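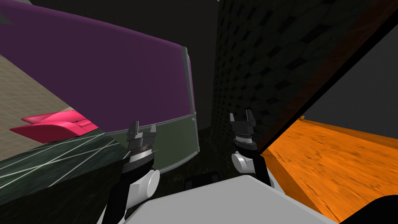 6. Rehearsing a job in simulation before it goes to the real arms

Read this section before you sign anything off on the strength of a simulated run. Pundura will tell you that a job has passed. It will not tell you whether the pass means much.

6.1 Before you start

1. Open the room file and check its revision against the one on the job sheet. Old room files load without complaint.

2. Set both grippers to the start pose on the job sheet. Do not use the "nearest safe pose" button. "Safe" in that menu means only that the arm does not touch anything the room file knows about.

3. Check every worktop for a contact surface. A marble pattern is paint. If the surface beneath it has been left at the default, the software will treat polished stone and rough timber alike.

4. Switch on joint limits. They are off after a fresh install, for reasons Wutow has never explained to our satisfaction.

Note: Curved panels and raised lips on counters are often simplified when a room file is saved. Turn on the collision view and compare it with the drawn shapes before trusting any clearance near them.

6.2 Running the rehearsal

5. Run the job at least 51 times with small changes to the starting position of the object. One clean run proves very little, and neither does the same clean run repeated.

6. Change the lighting between batches. Dark walls and dark floors deserve extra runs if the job relies on the cameras.

7. Record every failure, including those you think were the software's fault. Do not delete a run and start the count again.

8. Stop if the two arms come closer than 138 mm at any point. The built-in warning comes later than this, and we do not rely on it.

CAUTION: The simulated emergency stop halts the arms at once. Real arms take time and distance to stop. Never copy a stopping distance from a simulated run into a risk assessment.

6.3 What a pass allows

A pass allows you to book a slow trial on the real arms, with the work area clear of people. It doesn't allow full speed, and it doesn't replace the guarding checks in section 4. You may be told that a job with over 700 clean runs can skip the slow trial. It can't. We have yet to see a rehearsal that got friction right on a small, awkwardly shaped object.

9. Print the run log, failures included, and attach it to the job sheet.

10. Have the sheet signed by someone who did not build the room file. At the Stokulmont site this is Rakiya Ezeani or Silvana Holanda.

Note: The "confidence score" at the top of the log may be left blank on the sheet. We asked how it is worked out – twice – and the answers did not agree.

If the room file changes after signing, go back to step 1.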